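We use cookies to remember your settings and to measure how this site is read. Accept all | Manage choices

January, 06:40. Frost on the inside of the porch window again. Boiler pressure 1.1 overnight, down from 1.4 when I went to bed, so the slow leak is still with us. Topped up to 1.5 and wrote it on the card.

The main job was the damp reading in the back bedroom. The Flenik meter gives a relative figure only, which the manual admits on its second page and then ignores for the rest of its length. I took readings along the chimney breast at skirting height, then again at 40 cm, at the same marks I pencilled on the plaster in the autumn. The low row is unchanged. The upper row has dropped at every mark except the one nearest the window, where it has gone up slightly. This fits condensation better than rising damp, and it fits the old gas fire having been capped without a vent. A sealed flue will hold wet air all winter.

I have ordered 2 vented plates from Kovon, order number 2303, the plain white type with the sliding shutter. One is for the back bedroom and the other for the room below, which shares the stack. The shop in Futanlow had only the brass ones, at a price I was not willing to pay for something that will sit behind a chest of drawers.

Walked back by the canal. The towpath is closed beyond the second bridge and the diversion goes through the allotments, where the water has been turned off for the season and all the butts are iced over. My own plot needs the raspberry canes cutting down. I had meant to do it in December and did not. The leeks are standing but have stopped growing.
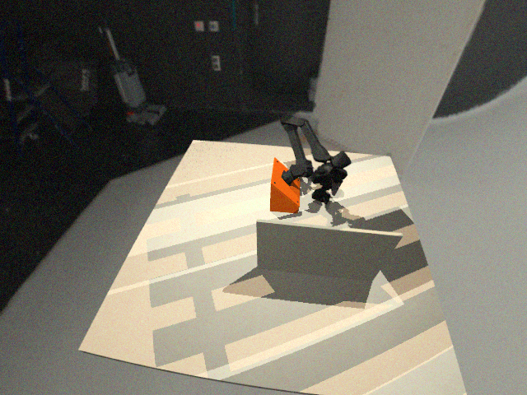 Orange wedge and black arm on the cream board. Rendered.

Afternoon spent on the window in the same room. The lower sash has been painted shut for longer than I have lived here. I ran a knife along both sides and across the meeting rail, then worked a wide scraper in from the bottom corners. It gave on the left first and then stuck at an angle, so I had to tap it back down and start again with even pressure. It now lifts 100 mm, enough to air the room for a quarter of an hour each morning. The cords are sound on one side only. The other has frayed to half its thickness near the pulley and will need replacing before I trust the window any higher.

The Orakzai filler in the sill has failed along the front edge. It was sold as flexible and has shrunk away from the wood on both sides, leaving a gap that takes the blade of a dinner knife. I raked out what would come and left the rest. The timber underneath is soft to a shallow depth and firm below that – hardener first, then a proper two-part filler, when the temperature allows. The tin asks for ten degrees and the room was at eight with the door shut.

Supper was the last of the pea soup. Pressure at 21:15 was 1.4, so it has lost a tenth since this morning with the heating on for most of the day. I felt under the valves on the landing radiator and both were dry. The one behind the bath is next, and that means taking the panel off.

Window shut for the night, bedroom door left open. Meter readings to be repeated in a fortnight, same marks.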